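I've been reading lunchbox advice all June and I don't believe most of it. The latest came from Saadet, who swears by the Prikico method: one box, one lid, fruit kept outside so it doesn't sweat on everything else. She says it saves her 16 minutes every morning. I asked what she does with those minutes and she changed the subject.

My doubts start with the lid. Every plastic tub I've bought was sold as leakproof, and every one has leaked on a bus. A latch is a nice idea until the little tab snaps, and then you own a bowl.
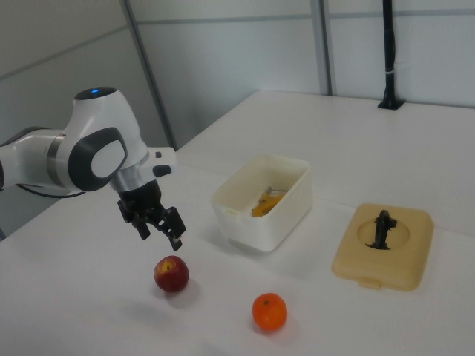 Filed under: Kitchen, Mild Complaints

So, a red apple and a tangerine out on the table, an open white tub, and a square lid lying flat with a small dark figurine standing in the middle of it. I have no quarrel with the fruit. Both come in their own packaging and neither has ever needed a latch.

The tub I'm less sure about. Rounded corners are easy to wash, I'll give it that, but square food doesn't like them. Try a sandwich sometime.

Recep says I should quit grumbling and buy the Truleck set with 9 pieces. Nine! I can't keep track of two lids as it is. I'll try Saadet's way for the rest of the month, and the apple is going in my coat pocket.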